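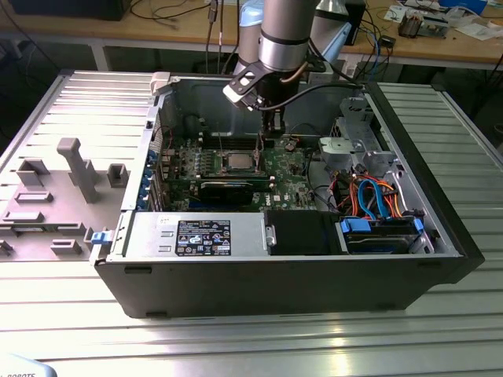
Unit 3: Repair or Replace? Reading the Numbers Behind the Advice

Handout to go with the second lecture. Bring it to section, with your notes on it.

Most of you have heard that an office computer should be replaced every few years. Ask where that rule comes from and the trail gets thin. Arturo Pagano's chapter in the course reader follows one version of it back to a sales brochure, and the brochure gives no source at all. Keep that in mind when you read the Restalitz case.

The case in short

Restalitz, a mid-sized bookkeeping firm, had 142 desktop machines. A consultant, Lema, told them to replace every one. The main argument was "lost productivity," priced at $200 per machine per year. Multiply it out and you get $28,400, a figure that looks solid on a slide.

Look at how the $200 was made. Staff were asked how many minutes a day they spent waiting on their computers. People are bad at this kind of guess. They remember the morning the thing froze and forget the weeks it didn't. The survey also never asked what they were waiting for — a slow network feels the same as a slow machine when you are sitting in front of it.

Terms you need

Sunk cost: money already spent. It should not affect the decision, though it usually does.
Marginal repair cost: what the next fix costs, parts and labor.
Residual value: what you could sell the old machine for. Sellers of new equipment tend to put this at zero. Check.

A word on the other side

Repair people have their own bad numbers. Musyoka Wanyama's article claims a repaired desktop "lasts as long as a new one," and the evidence is one shop's records, with no count of customers who gave up and went elsewhere. I assign it because it is well written. I don't believe the headline claim, and you shouldn't either until you see better data.

For section

Read Wanyama and the Lema summary. Write one page on which missing number would change your mind, and how you would get it. "More research is needed" will not earn credit.

Yutong Feng has the sign-up sheet for the April presentations.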